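3.2 The worktable and its trays

We now turn to the part of the study we enjoyed most, which was looking closely at where small parts live while somebody is sorting them. Earlier work on bench layout (Baumgartner and Cantero; see also the Gromine survey) deals mainly with tools and seating. Trays get a sentence or two, if that. Yet in our interviews the tray came up again and again, often before we had asked. One sorter at the Prellosden site told Amerley Osei that she could put up with a poor chair for a morning but not with a poor tray, and several of her colleagues said much the same in other words.

The layout we settled on is simple. A white table carries one stainless steel tray in the middle, with shallow yellow trays to either side of it, two on the left and two on the right. The steel tray is the shared ground: mixed parts go into it at the start of a round and are moved outwards to the yellow ones. We tried an earlier version at Evberg with all of the trays in a single row, and it was a joy to see how much calmer the work became once the mixed parts had a place of their own in the centre. Figure 4 gives two views of the table. 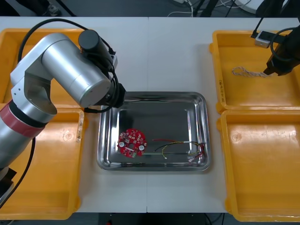
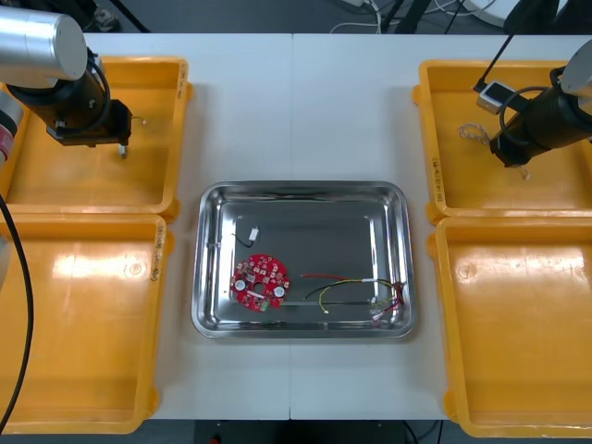
Figure 4. The sorting table with its central steel tray and yellow side trays. First view: a pale twisted cord in the upper right yellow tray. Second view: a round red circuit board and loose wires in the steel tray.

3.3 What the parts ask of the tray

Boards, cords and loose wires behave very differently on a smooth floor, and this is where the material becomes really interesting. A board is rigid and has a clear edge. Once it has been found it can be lifted in one go, and our sorters seldom needed a second try. Thin wires are another matter. They cross over each other, the connectors at their ends catch, and pulling on one strand brings along two or three that were meant to stay. Over the whole study we logged 3,218 moves from the centre outwards, and the slow ones were overwhelmingly wires.

Polished steel has a drawback too. It throws back the overhead light in bright patches, and small white connectors are easy to lose against them. Esi Sowah suggested a matt liner, which we tested for 33 rounds. The sorters liked it for finding parts and disliked it for picking them up – wire ends snagged in the weave. We went back to bare steel, though we would love to see someone try a brushed finish.

The yellow side trays drew almost no complaints. Their low walls let a hand or tool come in at a slant, and the colour makes a pale cord easy to spot. Handwriting on the rim turned out to be the labelling that people preferred: printed labels, supplied by Darko for the first 500 moves, peeled at the corners and were soon replaced with marker pen. Aileen Panganiban has since collected the abbreviations that sorters came up with, and these are listed in Appendix 2.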